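Review: Trunar Bench Handling Cell, as Installed in a Tableware Packing Room

Category: Workplace automation, light handling
Reviewed by: Kulsoom Mughal
Published: April 6, 2026

The Trunar bench handling cell is sold to small and mid-sized businesses that move fragile goods by hand and wish to transfer part of that work to a machine. It consists of a fixed arm, a soft two-sided gripper, a control box and a license for the scheduling software. This review is based on its use at Condori, a tableware distributor that sorts, inspects and packs mixed ceramics for hotels and restaurants. The cell has been in service there since September. The reviewer was given access to the packing room, to the shift records and to the employees who work beside the equipment.

Setup

Delivery and mounting were completed within the period stated in the contract. The supplier's installer bolted the base, ran the safety check and left a printed manual of 108 pages. The manual is well organized, although the section on changing the gripper pads refers to a part that was not in the box. Condori obtained the part on request. Teaching the arm a new item takes patience. An employee places the item, guides the arm to it by hand, confirms the grip and repeats the process from other directions. Plain shapes are learned quickly. Items with a narrow foot and a wide rim require more attempts, and handles remain a weakness.

The software allows 200 items to be stored under the standard license. Condori carries more patterns than this, but many share a shape, and the staff have learned to group them by form. The screen menus are readable and the text is of a sensible size. The search function is poor. It does not recognize the supplier codes that the packing room has always used, and a printed conversion list is now taped beside the control box.

Performance

On a regular order of matched bowls, the cell performs the transfer from bench to tray steadily and without complaint. It is slower than an experienced packer over a single hour. Over a full shift the difference narrows, as the arm keeps the same pace after lunch that it kept in the morning. Mixed orders are less satisfactory. When bowls of different sizes and finishes stand in one row, the arm pauses between items and sometimes asks for confirmation on the screen. The pause is short, but an employee must walk over to answer it, and on a busy day those walks are the most common subject of complaint.

Breakage is low. The gripper closes gently, and the release height can be adjusted in fine steps. The factory setting was too high for thin-walled pieces and was lowered during the first week. Buyers should make this change before the first live order.

Noise is acceptable. Normal conversation is possible at the next bench. The warning tone that announces a stop is sharper than it needs to be, and the volume control is placed three menus deep.

Effect on the work

Condori did not reduce its headcount after the purchase, and the contract with its staff states that no position may be removed on account of the cell during the first year. What has changed is the content of the day. Lifting and reaching have decreased for those assigned to the cell. Inspection has increased. Employees who previously packed from start to finish now examine glaze, foot and rim, set the pieces out, and respond to the screen when it calls.

Opinion on this is divided. Several employees report less strain in the shoulders at the end of a shift. Others state that the work has become more watchful and less satisfying, and that being called by a machine is tiring in a way that lifting was not. The reviewer considers both views to be well founded. Job rotation was introduced in the second month, with a limit of 90 minutes at the cell before a change of station. This has helped, and it should have been in place from the beginning.

Training deserves mention. The supplier's course covers operation and safety adequately. It contains nothing on how to divide tasks between the arm and the people beside it, and Condori had to work this out for itself. A comparable unit from Toseck, which the company tried before buying, came with a better course and a weaker gripper.

Bowls awaiting handling are set upright on the bench, with patterned and white pieces in the same row.

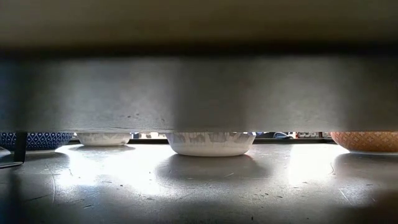 Fluvby, writing in response to an early version of this review, agrees on the matter of mixed rows but considers the judgment on pace too generous. In that reader's packing room the same cell was bought for its speed, and the savings promised in the first quarter did not appear. The staff there asked for a say in which orders go to the arm, were given it, and now send it only the long, uniform runs. The reader adds that this arrangement ended most of the arguments, and that the supplier had never suggested it.

The reviewer has no objection to this account. Condori has since adopted a similar practice for orders of more than 400 pieces – shorter ones are left to the packers unless they ask otherwise.

Maintenance and support

Gripper pads wear at the edges and must be replaced on schedule. Replacement takes a few minutes and can be done by any trained employee. Telephone support is courteous and reasonably prompt in the morning, less so late in the day. Software updates require a restart and should be scheduled outside working hours.

Rating

Build quality: 4 out of 5
Ease of teaching new items: 3 out of 5
Handling of uniform orders: 4 out of 5
Handling of mixed orders: 2 out of 5
Training and documentation: 3 out of 5

The cell is recommended for packing rooms with long runs of similar goods, provided that rotation and task assignment are agreed with the staff before installation. Businesses whose orders are mostly mixed should request a trial on their own stock before signing.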